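Wrist camera or fixed camera for narrow gaps?

tapedrive69
Been trying out two grippers on the same arm since February, the Adedeo parallel one and the Mivska with the softer pads, and I'm now stuck on the camera side of it. The job is getting into tight places between big appliances. Most of my fixed camera views are useless once the arm leans in, so I've gone over to a small one at the wrist.

I'm much happier with it! Both fingertips stay in view, and I can line them up on the gap between the display fridge and the white cabinet without guessing. The fingers are looking chewed, mind — the inner edges are rough and flecky — but the camera doesn't seem to care.

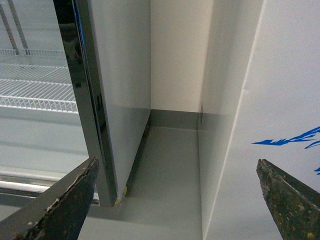 mothballed says a wrist camera on its own is asking for trouble, and would want a second view from the side before going anywhere near glass. You get no feel for how far the wrist itself sticks out, and it's always the wrist that clouts something.

tapedrive69
Fair, but where do I put it? Anything at the side is staring at a fridge.

Kelpie_375
Disagree with mothballed. I ran wrist only on a Moroz arm for 1245 cycles and the two knocks I had were both my own daft waypoints. Slow the approach down and spend the money on fingertips. Which controller are you on?

tapedrive69
Cidness, the older box. Bit laggy on the video, fine otherwise.

mothballed
Lag plus glass door, lovely. I'd sort that before you compare any more grippers, or you'll end up blaming the Mivska for the controller's faults.

Kelpie_375
OK, that bit I do agree with. Try dropping the resolution first, it helped mine.

tapedrive69
Will have a go on Sunday and post the timings for both.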